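Ollbridge after-school clubs, autumn list. Posting it as a thread so it stays in one place. 9/28/19

1/ Coding club for years 4 to 6 is back in the school library. It runs for 6 weeks. There are 60 places across all the Ollbridge schools and they go in the order the forms come in.

2/ The cost is £125 per child for the full run. If your child gets free school meals, tick the box on the form and you pay nothing.

3/ The Notudach maths mornings carry on as before. Bring a pencil case. Calculators stay at home.

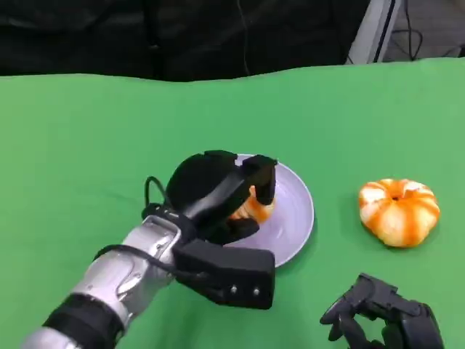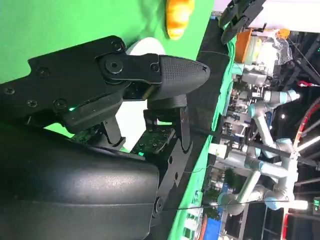
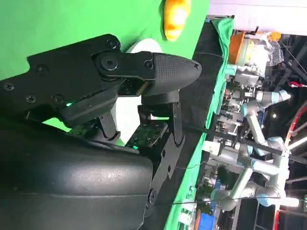
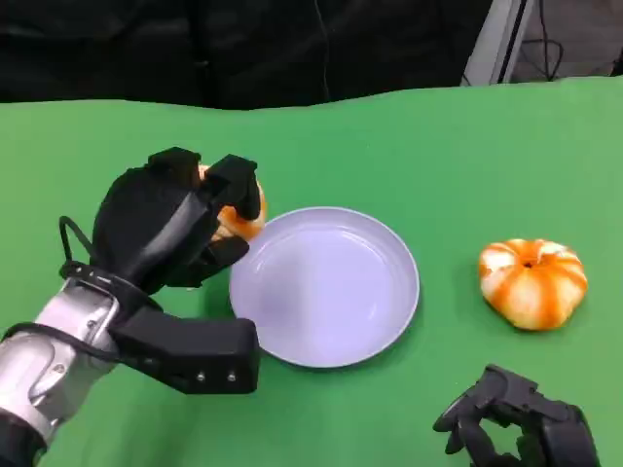
Robot hands and grippers, four views.

4/ A few parents asked about the Kárason workbooks. You don't need to buy them. The club has a set and children share one between two.

5/ Pimosdale families: the minibus is still running, but it now picks up at the bottom gate. Please be there to meet it on the way back. The driver can't leave a child on their own.

6/ The parents' fund gave us £3000 in April. Most of that has gone on laptops and the rest will pay for the minibus.

7/ Forms are in the school office, or reply here and I'll send you one. Please fill in both sides. We had a lot come back last time with no phone number on them.

8/ Drama club is full. There is a waiting list at the office.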